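Learning to cook slowly

3 min read | Print | E-mail this | 30 shares

When I moved into the flat in June, I knew four dishes. My neighbor Nadiia Kobzar gave me her old notebook and told me to begin with soup.

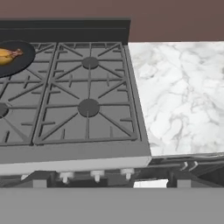 Filed under: Home and kitchen

I had always cooked on high heat, as my father did. Nadiia wrote "small fire" on almost every page. For onions she wants 30 minutes, and I did not believe her until I tried it. They became sweet without any sugar – I ate half of them with bread before the soup was ready.

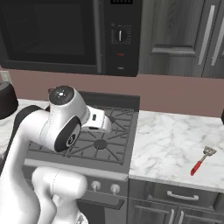

What I still do wrong

I add salt too early and I open the lid too often. Beans I only half understand. My friend Cormac soaks them overnight, Nadiia does not, and both make better beans than mine.

Roast chicken is easier for me now. I let it rest while I make the salad.

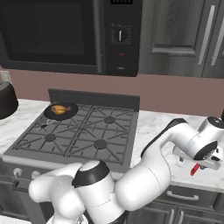

Chicken in the black pan.

Next month I want to try her rye bread, if I can find the flour.

12 comments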